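Print this ticket | E-mail this ticket

Sasteo support – left gripper pose drops out during recording

Status: open. Opened Sep 2, 2026.

We record with two hand-held grippers for the Nilik training set. In the last batch we have 278 episodes, and in 14 of them the pose of the left gripper is lost for a short time. The right one is good in all episodes. The task is always the same: go to the coat rack and handle the backpack that hangs on it.
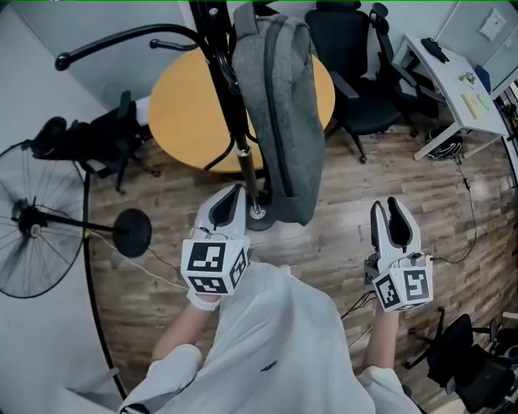

Kylie Pirihi
Data collection lead, Histcombe site

What I tried already:
– Cleaned the faces of both marker cubes. No change.
– Calibrated again with the Peng tool. The error became smaller, but the dropouts stay.
– Swapped the left and right cubes. The problem stays on the left side, so I think the cube is fine.

My guess is that the jaws go low, near the round base of the rack, and the cube turns too far. I did not prove this yet. Please tell me if I should delete the 14 episodes or only cut the bad part. The logs are attached.

Comments (2) | Shares (0)

We use cookies to keep you signed in. Accept | Settings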